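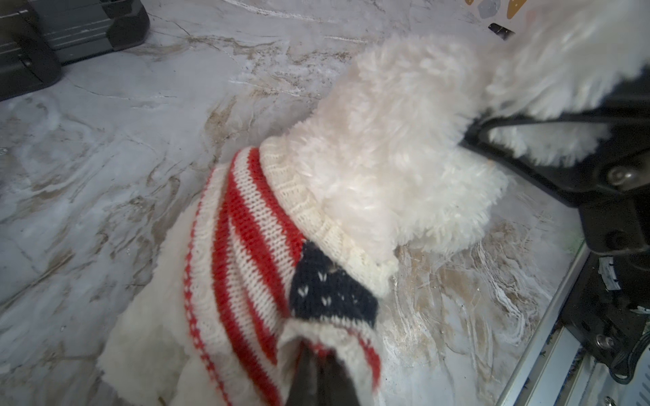

Ticket: Left gripper lets go when the right one closes
Opened by: Serena Lo Presti, Lerncombe Robotics Club
Status: Solved (keeping an eye on it)
3 comments

Hi all, and thank you in advance for reading, because I know I tend to write these things like letters home. We're a student club at Lerncombe and we've been working on our two-arm project since the fall. The task sounds simple when we tell our parents about it: both arms take hold of a soft toy by its knitted clothes, lift it together, and set it down beside the carrying case. We have a demo night in February, and the lifting part has turned into a bit of a headache.

The trouble goes like this. The left gripper closes on the knit and holds nicely. Then the right gripper closes, and a moment later the left one relaxes, just enough that the toy slides out and flops back onto the floor of the workspace. Riketti (our control program, for anyone new to the club) puts up error 102, "grip target lost," and stops the run. The arms stay where they are, which I'm grateful for, but we have to go home and start over each time.

What we've tried so far:

- Restarted Riketti and both arms. No change.
- Ran the left gripper by itself on the same toy. It held on for as long as we cared to stand there.
- Ran the right gripper by itself. Also fine!
- Swapped the toy for a rolled-up towel. Same error, so I don't think the fluff is to blame, although it does get into everything and we've been picking it off the jaws after every session.
- Checked the cables at the wrists, gently, with everything powered down. They all seemed snug.
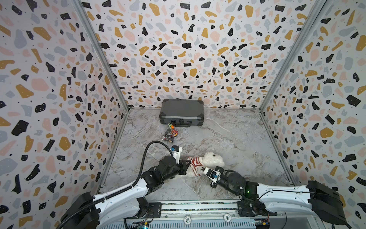
Both grippers at the striped knit, with the case against the back wall.

The pile of little toys by the case is for the sorting exercise and isn't part of this run, so please leave it be if you're working after us. The younger group has its own plan for those and they'd be heartbroken.

One more thing that may or may not matter. We changed the grip settings right before the break, and I'm sorry to say we didn't write down the old ones. I remember somebody turning the left side down so it wouldn't stretch the knit, and then we all went to get pizza.

Comment 1, from Loder (lab support)

Thanks, Serena, that's a very thorough write-up and I wish they were all like this. Since each arm behaves by itself, I'd leave the hardware alone for now. Please open the shared profile in Riketti and look at the Caputo page, where the grip force and the release limit live. If the release limit on the left is set lower than the pull it feels when the right gripper closes, it will let go exactly the way you describe. Could you send me both numbers? Also, please try closing the right gripper more slowly and tell me if the error comes later.

Comment 2, from Serena Lo Presti

You were right to send us there! The release limit is 2 on the left and 4 on the right. I'm fairly sure they used to match. We also tried the slow close like you asked, and the left side did hang on a little longer before we got the 102, so that fits with what you said about the pull.
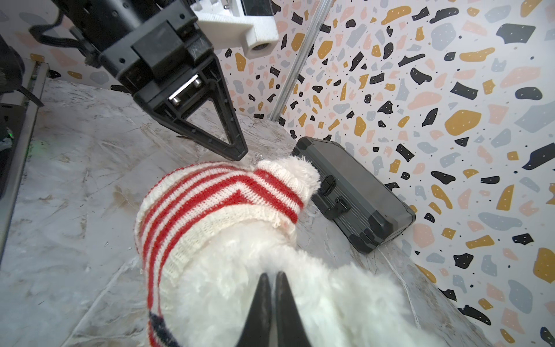
We set the left limit to 4 and saved the profile under a new name so we can get back to the old one if we need it. After that we did three lifts in a row with no error, and there was some cheering. On the next one the toy came up crooked because the left jaw had only caught the edge of the fabric, but the grippers both held, so I'm counting that as our own problem and a separate one. I think we need to teach a better grab point, a bit closer to the middle of the body, and I'd love to hear from anyone who has done that with something this floppy.

I've also started a page in the club notebook for settings, with the old value, the new value, and who changed it. It's on the shelf next to the spare cables.

Comment 3, from Loder

Glad to hear it. Keep the limits matched for now and don't go any higher until I've looked at the knit with you. For the grab point, come by any afternoon after 3 and bring the profile along. I'll mark this one solved, but reopen it if 102 comes back, and please copy the whole log next time, including the lines before the error.

2 shares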